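Dulturthorpe Hall Users' Group
Minutes of the meeting held on 24th February

1. Minutes of the January meeting
Agreed without change.

2. Seating
The cream cushions are to stay in use. The covers crease quickly and should be pulled straight at the end of each session. The grey seats were cleaned in January by Closis and need no further work this quarter. White pillows are to be kept with the cream cushions and not moved to the workstations.

3. Blue cloths
The present practice is to leave the cloths on the seating between sessions. The meeting agreed that they should be folded in 4 and stacked on the shelf by the store. Cloths left on a seat overnight will go to the wash.
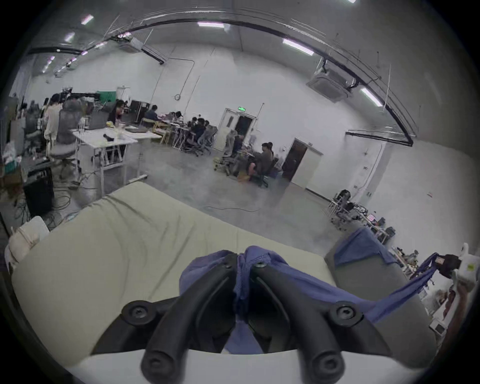
A second set was discussed. Tromar has quoted for the same blue in a heavier weight, Hollenstein for a lighter one. The heavier cloth holds a fold better but takes longer to dry. Two samples of each to be ordered and tried before the next meeting.

4. Floor and doors
The concrete floor is to be swept before the seating is put back, working from the double doors outwards. The way to the double doors must be kept clear at all times. The side door may stand open during sessions — it is to be shut by the last person out.

5. Budget
3,000 remains for furnishings. No spending was approved apart from the cloth samples.

6. Any other business
The air conditioning timer is to be reset. Carried over to the next meeting.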